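Call for participants: stacking, shelving and putting away bowls

Posted 24 May 2023

Idbridge is looking for people to take part in a study of how tableware gets put away. We want adults who handle bowls and plates most days and who have opinions about where they should go. If you have none, you will probably find the sessions dull, and we would sooner say so now than have you find out on the train home.

Why bother with bowls

The trade is full of confident advice on this. Stack by size. Stack by colour. Never stack more than three. Keep the ones you use on the left if you are left-handed. Shops sell little slatted shelves on the promise that they will double the room on your worktop, and the people who buy them seem to end up with the same muddle on two levels. We have read a good deal of this advice and found very little underneath it. A lot of it appears to have been copied from one catalogue to the next.

Our own first attempt did not help much. In January we put a long questionnaire online and had 1766 replies. Most people told us they put their bowls away neatly, in order, largest at the bottom. We do not believe them. We have all opened other people's cupboards. What people say they do with a bowl and what they do with it when the kettle is boiling and someone is at the door are two separate matters, and a questionnaire only catches the first.

So this time we want to watch it done.

What you would be doing

You will be asked to set out, stack, move and clear a small amount of tableware on a table with a low wooden shelf on it. The bowls are patterned and do not match. This is deliberate. Matching sets make everyone look tidy, and hardly anyone we know owns a full matching set past the second year. There will be other things on the table that get in the way, including a potted tree, as there would be on most sideboards at home.

Some tasks are plain: clear the table so that there is space to work, or make one stack out of what is there. Others are vaguer, and meant to be. You might be asked to put the things back "where they belong" with nothing more to go on. Please do not ask the person running the session what the right answer is. There isn't one written down, and if they look as though they are hinting, they are not supposed to be.

Each session lasts 2 hours with a break in the middle. You will come twice, and we do need you for both visits. The second is where people stop being on their best behaviour, and the results from single visits have been close to useless to us.

Who we are looking for

We have 200 places. You should be 18 or over, able to lift an ordinary dinner bowl comfortably with at least one hand, and able to stand or sit at a table for the length of the session. A chair is provided for anyone who wants one. Left-handed people are very welcome, as we had far too few last time.

We would like to hear from people who share a kitchen, people who live alone, people who cook for a living and people who mostly eat toast. We are less keen on anyone who sells storage products, writes about them or gives paid tidying advice. That is no slight on the work – some of it may be perfectly good – but you will arrive with a method, and we will learn about the method.

What we will not promise

This study will not tell you whether you are an organised person. It will not give you a score or a type, and you will not leave with a printed plan for your cupboards. Several people asked for this after the January questionnaire. We are not convinced that such types exist, and we would be making it up.

Nor can we promise that the findings will be of any use in your kitchen. We think there is a fair chance that, once the numbers are in, stacking order will matter less than how far the shelf is from the sink. We may be wrong on that as well.

Payment and travel

You will be paid for your time at the end of the second visit, by bank transfer. The current rate is in the information sheet, which we send before you agree to anything. Travel within Tadavville is refunded on production of a ticket or receipt. If you are coming from further out, write to us first and get an answer before you book. We have had to turn down claims in the past and did not enjoy it any more than the claimants did.

Breakages are our affair. You will not be charged for a dropped bowl, and you need not apologise at length.

Where

Sessions take place at the Brindov building, on the Aguirre side of the site. The main entrance has steps; the side entrance is level and stays open during session hours. Parking is poor. The website for the building says otherwise, but the website for the building is out of date.

How to apply

Use the form on the Idbridge participants page. It asks for your age, which hand you favour, who you share a kitchen with and when you are free. There is also a box headed "How do you put your bowls away?" You may fill it in if you like. We will be comparing it with what you do at the table, so a short true answer is worth more to us than a long handsome one.

Places are offered as session times come free, and we reply to everyone who applies, including those we cannot take.

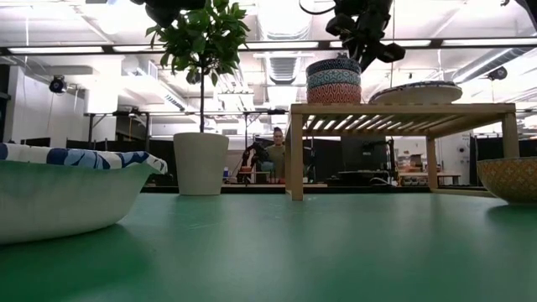 If you took part in the January questionnaire you can still apply, but please tick the box that says so. You may withdraw at any point, before or between the two visits, and you do not have to give a reason.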